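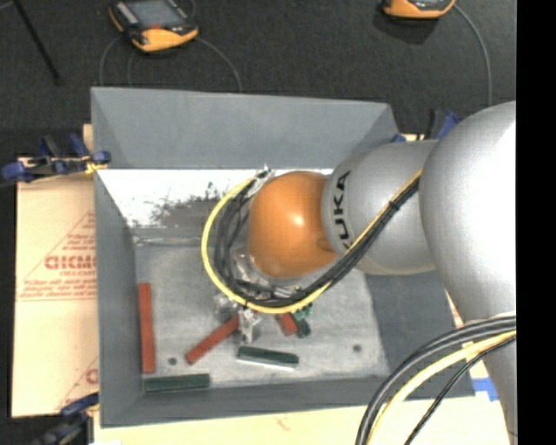 The Plullton 700 is an open-top parts bin for loose workpieces that don't stack well: bars, short lengths of tube, castings, brackets. It is sold as a plain gray container with no lid and no dividers, and most customers keep it beside a bench or machine and leave it there for years. The sides slope outward from the floor, so a long piece such as the red bar by the left wall can lie close alongside it and still be reached from above. The finish is matte on the walls. The floor is a lighter gray, and it will pick up scuffs and cloudy marks with use. These do not affect the bin and can be left alone.

Sizes

The bin comes in two sizes. The Plullton 300 is the small one, made for bench tops and shelving. The Plullton 700 is the large one and is meant to stand on a low frame or directly on the shop floor. The number is the inside length in millimeters in both cases. Outside length at the rim on the 700 is 715 mm, so please measure your frame or shelf opening before ordering. We get more returns over this than anything else.

Floor holes

The 700 has small round holes in the floor. They let coolant and wash water run out, and they also take the two locating pins on the Britberg frame. If you store dry parts and would like the holes closed, order the plug set. Plugs push in from above by hand and come out with a flat screwdriver. Small hardware such as washers and set screws should go in an inner tray - they will find the holes sooner or later.

What to keep in it

Long and awkward parts do best in a single layer. Heavy castings can be piled, but lower them in. Dropping them from height will dent the floor over time, and a dented floor no longer drains toward the holes. Painted or powder-coated parts can go straight in the bin. If the coating has to stay perfect, add the felt liner, which covers the floor and the lower part of the walls.

Cleaning

Wipe with warm water and ordinary dish soap. A stiff nylon brush is fine for the floor. Do not use wire brushes or scouring powder on the walls, as both leave shiny streaks in the matte finish. Dried coolant comes off more easily after an hour's soak with the plugs in.

Accessories

Plug set for floor holes
Felt liner, 700 only
Inner tray, fits both sizes
Britberg low frame, 700 only
Label holder, clips over the rim

The older Kuzmenko frame also fits the 700, but it has no locating pins. Use the rim clips with that one, two on each long side.

Ordering

Bins are sold singly or by the pallet. Item number for the 700 is 1,822 in the Onen printed catalog; the 300 is listed on the page before it. Single bins ship nested in a carton with the accessories packed inside. Pallet orders ship on a fixed schedule, and the next one leaves in October. Returns are accepted on unused bins in the original carton - liners and plugs that have been fitted can't be taken back.

Page updated September 20, 2024. Sizes and item numbers on this page replace those in the earlier catalog sheet.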